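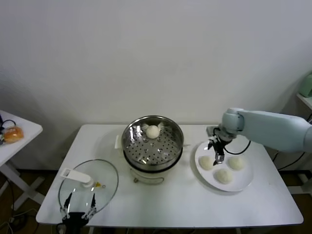

Photo: Pandemton project, Grurnthorpe kitchen bench

Buns, lids and two patient arms: a gallery from the Pandemton project

Welcome, and thank you for finding your way to our little corner of the Flultum website! We have been promising friends, families and the people down the hall a page like this since August, and it has taken us far longer to write than it should have (the buns were always more interesting than the web page). Pandemton is our study of how a two-armed robot can learn an ordinary kitchen job from watching a person steer it through the same job again and again. The job we settled on is the steamer. One bun in the basket, three on the plate, the glass lid lying flat on the table with its white handle on top – if you have ever cooked for a crowd, you will know roughly what sort of moment this is, with things set down wherever there was room.

A line or two on the steamer
We chose the steamer after a long and rather happy argument. The basket has a flat, perforated floor, so a bun has nothing to lean against, and the polished steel throws bright streaks that our vision model used to take for edges. It did not like them one bit! Training with the lights moved between sessions helped more than any change we made to the model itself.

A line or two on the buns
Round, white, smooth and pale, sitting on a white plate on a white table against a nearly white wall. We could hardly have made it harder for a camera if we had tried, and one of our reviewers kindly said so. Buns are soft, too, and a squeeze that would suit a wooden block leaves a dent in somebody's lunch. The gripper on the pale blue arm has two slim fingers, and the model decides how far to close them from the images alone.

A line or two on the lid
The lid gave us the most trouble and, I think, taught us the most. Glass is difficult to see through a camera, so the model learned to look for the handle and work out the rest from there. The second gripper, the black one, is given the lid side of the work, and each arm is told what the other intends to do next – that shared plan is the piece of the method we are proudest of.

The numbers, for those who like them
We collected 400 guided runs, which came to 1,548 separate pick and place motions once we had split them up. For the test we ran 100 fresh trials with the buns moved to new spots. With the shared plan switched on, the arms bumped each other in 3 of those trials. We were delighted with that, and went back to look at all 3 very closely. Two came from the lid being put down too near the plate, and the other we still cannot explain.

What comes next
The Tomić bench is being set up for the same task with a deeper pot, and we would like to try dumplings there, which are smaller and a good deal stickier. More pictures will be added to this page as the work goes along, so do please come back and visit.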